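House rules for the two-arm table, third version

I rewrote our rules for the sorting table on Tuesday. The second version had grown to four pages and people were skipping to the last one. The new one fits on a single sheet, and Murdo MacBrayne asked me to put it somewhere the Urnis people could read it too, so I'm posting most of it here with notes.

The job is parts into a tray. We get mixed electrical parts from Trajkovski, mostly returns and shelf leftovers, and the arms pick them up and put them in a blue bin. We have logged 2285 runs so far this year. Most of the rules come from reading back through the bad ones.

Rule 1. The tray goes in the middle and starts empty. Check the corners. Small parts like to hide against the rim.

Rule 2. Parts go down on both sides, left and right, so each arm has work within its own reach. An arm should not have to cross over the tray for a part the other one could get. If a part has to change sides, a person moves it between runs with the arms stopped.

Rule 3. Leave a finger's width of clear table around every part. Parallel fingers need somewhere to go on both sides. Two relays touching each other will be picked up as one or not at all.

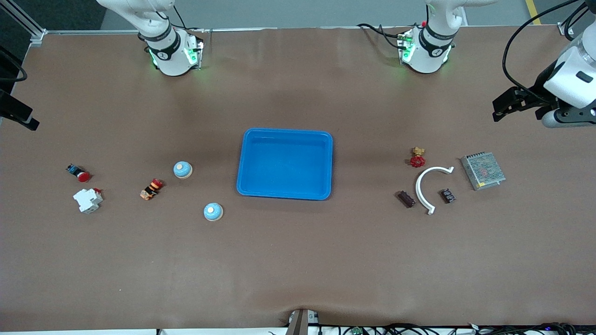

Rule 4. Don't tidy the layout. I used to line everything up in rows, and for a while our numbers looked great. Then Nelier tried the same settings with parts scattered at odd angles and got a much worse result, which was the true one. Lay things down the way they would land. Some on their sides is fine.

Rule 5. A stop button that is a part is not a stop button. We handle push buttons with red caps all the time, and a new person could grab for the wrong one. The working stop is mounted at the operator's seat and has a yellow tag on it. Before you start, put your hand on it. Then press it once and reset. This takes ten seconds and goes in the log.

Rule 6. Hands stay off the table while either arm is enabled. Both arms, always. The old version said "the arm you are working near," and I took that out because people read it five different ways.

Rule 7. Capacitors. This section got longer. The big can types can hold a charge after they come off a board, and a rating of 400 volts is not something to be casual about. Every one gets discharged through a resistor and checked with a meter before it goes anywhere near the table. If you can't find the check mark on the intake sheet, it doesn't go out. Grip them by the sleeve on two sides, with the terminals clear of the fingers. Keep the grip force on the low setting, since the cans dent and a dented one goes in the scrap box.
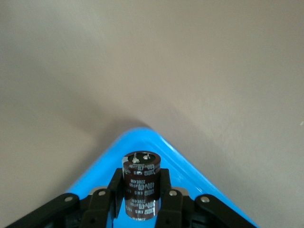 Gripping a 400V 470 μF capacitor on the sleeve, terminals up.

Murdo wanted a rule that capacitors always go into the tray upright. I left it out. Upright is nice, but the tray gets carried to the bench afterward and they tip over on the way. What I care about is that they are set down and let go at the bottom, not dropped from rim height.

Rule 8. Write down the failures the same way you write down the good runs. Part name, which arm, what happened. We had 239 runs marked only "bad," and I can't do anything with those.

Rule 9. Look over the cables at the start of each shift, with the arms off. Look for rubbing, tight bends and plugs that have worked partway out.

We're using the sheet at the Zivville shop from now on, and I'd like to leave it alone until we get to around 3067 runs, which should be some time in December. If you are at Urnis and your table is set up differently, change rules 2 and 5 to suit and send me what you changed. I'm still not happy with the wording of rule 3. A finger's width means the gripper's finger, and I've already been asked.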